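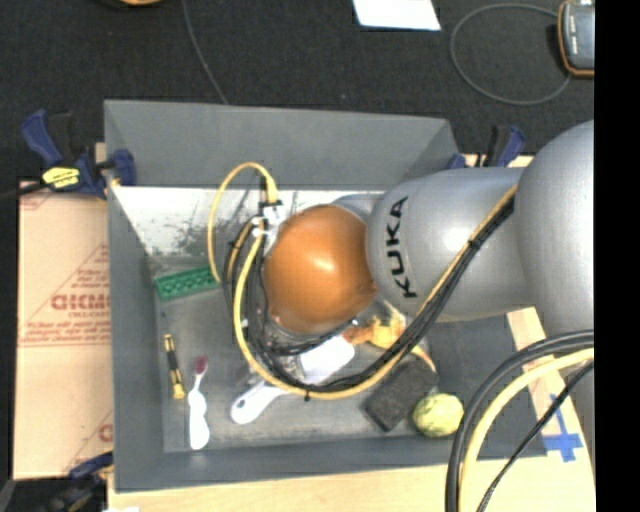 CLORNWOOD, September

Search this book Go

By Annick Li and Garnet Beaudoin
September

Chapter 2
Buying Equipment for Small Armies

A parade is a poor place to judge military equipment. Kivska learned this when its army showed a one-man hovercraft, the Rusow, to a crowd of 3,203 people. Orders were discussed within the month - well before any unit had tried the craft on rough ground.

Field trials came later. The Rusow weighed 310 pounds without fuel, and two soldiers could not lift it over a ditch. Italo Orlandini, who ran the trials, asked who would repair it away from base. The maker had no answer.

This chapter follows a purchase from first request to delivery. We begin with the requirement, a written statement of what soldiers need to do, and then turn to testing, cost and supply. Key terms are listed at the end.

Last updated: September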